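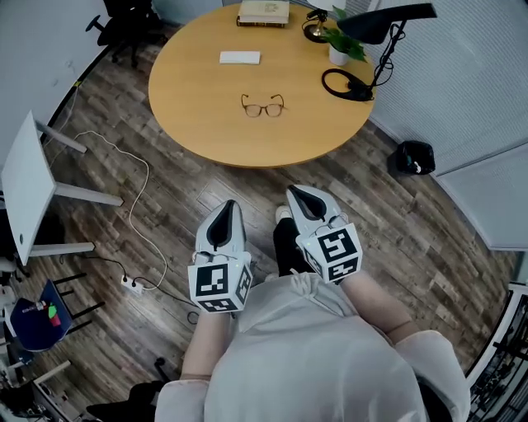
Yu-ting Tsao asked after the last round whether a lamp cord that hangs down beside a table counts as a fail, or only a note. It counts as a note if the cord can't be caught by a foot or a chair leg, and as a fail if it can. The wording of item 7 has been changed to say so.

READING TABLE AND LAMP CHECK
Ollelmont House, upstairs sitting room
Checked by: Ward Peeters
Date: 17 July 2022
Previous check: December

Mark each item OK, NOTE or FAIL. Write a comment for every NOTE and FAIL. Comments on OK items are welcome but keep them short.

TABLE

1. Top is level and does not rock when pressed at the edge.
OK. Pressed on all sides.

2. Edge is smooth, no splinters or lifted finish.
OK. Rounded edge all the way. Light wood, shows marks easily, none worth reporting.

3. Legs and fixings tight.
NOTE. One screw underneath took a quarter turn. Look at it again next time. If it has worked loose again, use the longer screws from the Yip box in the hall cupboard.

4. Small items kept back from the edge.
OK. Eyeglasses were out in the middle of the table with the temples open. Glasses left out should be folded and put in a case when the reader is finished – lenses down on bare wood will scratch.

5. Books closed and lying flat, no drinks on top.
OK. One hardcover, closed.

LAMP AND CORD

6. Lamp base sits fully on the tabletop.
NOTE. Black desk lamp has its base near the right edge. Fully on, but I would like it farther in. Moved toward the middle by the width of a hand.

7. Cord does not cross a walkway and can't be caught by a foot or chair leg. (Wording changed, see top.)
NOTE. Coiled cord runs down from the lamp. Chair kept on the opposite side for now. A clip under the tabletop would settle it. Hanach sells a stick-on one, 5 to a pack.

8. Cord and plug undamaged. Unplug before checking.
OK. Ran the cord through my fingers, no cuts or flat spots. Plug pins straight.

9. Arm holds its position when let go.
OK. Held at full reach and at half.

10. Shade clear of paper, cloth and leaves.
OK after moving the lamp. Check this again whenever somebody changes the angle of the arm. The plant grows toward the window and will need turning.

11. Bulb matches the rating on the lamp label.
OK. Spare bulbs are in the Oslow tin, top shelf.

PLANT

12. Pot stands steady and has a saucer or liner.
OK. White pot. Liner is inside.

13. No water near the lamp or outlet.
OK. Please take the plant to the sink for watering – Yuk-lan Yuen asked for this after the December check and I agree with her. Half a glass is plenty.

14. Dead leaves removed.
OK. Leaves bright green.

FLOOR

15. Planks flat, no raised ends within one step of the table.
OK. The mixed brown and gray pattern makes a raised end hard to see, so go over it with the side of a shoe.

16. Nothing slippery underfoot.
OK. Floor polish is not to be used in this room.

17. Felt pads on chair and table feet.
FAIL. Two pads missing from the chair. New ones ordered in a bag of 20, to be fitted before the room is used for the reading group.

TO DO

Fit felt pads (item 17). Tsutomu Tamura has the key to the supply cupboard.
Buy and fit cord clip (item 7).
Recheck table screw (item 3).
Copy the new wording of item 7 to the downstairs sheets.

File this sheet in the green binder, behind sheet 41. The old sheets can stay where they are.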